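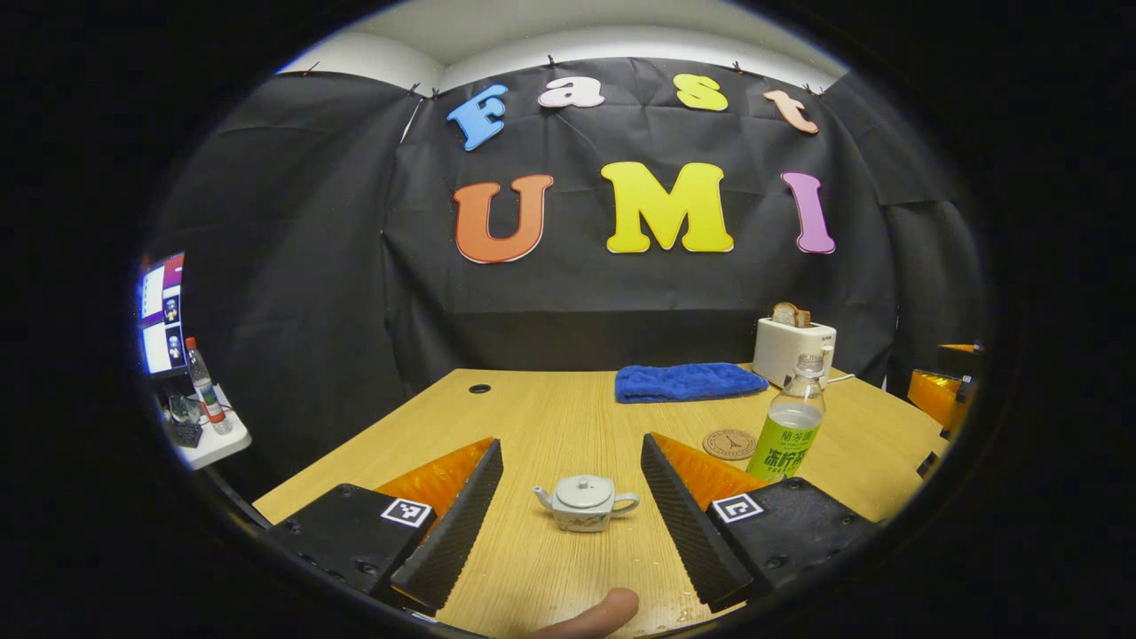
A kitchen table teaches a machine more than a test bench does, according to one of the people who tried the hand-held gripper during the first week, and the company setting up the work agrees.

Plitia today announced the start of a programme to gather examples of everyday table-top tasks for a learning system. The work is shared with Pisano, which looks after the recording software, and Suominen, which will train and test the system.

Wednesday, June 20, 2018

Each example is recorded by a person holding a two-fingered gripper with foam pads. The person carries out one short task, such as moving a teapot or lifting a bottle, and then sets the table again for the next. Square printed markers on the gripper are used to work out how far apart the fingers are at each moment. No robot arm is needed at this stage, so a new table can be ready for recording in roughly 30 minutes.

The programme begins with 12 tasks using ordinary household things. Teapots, toasters, towels, coasters and drinks bottles are all on the list. Glazed and clear surfaces have been included from the outset – they are common in homes and the learning system will have to cope with them.

Four people recorded 151 examples in the first week. Every recording is checked by someone other than the person who made it. Those in which the gripper leaves the table area, or in which the task is not finished, are marked and kept apart from the training set. Dropped items are logged under a separate heading.

Pisano has written a short guide for people doing the recording. It asks them to work at their normal speed, to change the starting place of each item between takes and to use either hand. A revised version will be issued once the first set has been checked.

Suominen will compare systems trained on the recordings from one table with systems trained on several. The tests will be run at Wolden, where the arms are already installed, and the first results are due in November.

Firms wishing to lend a room or household items for further recording can contact the Plitia press office. Tables should be at normal dining height, with a power socket within reach.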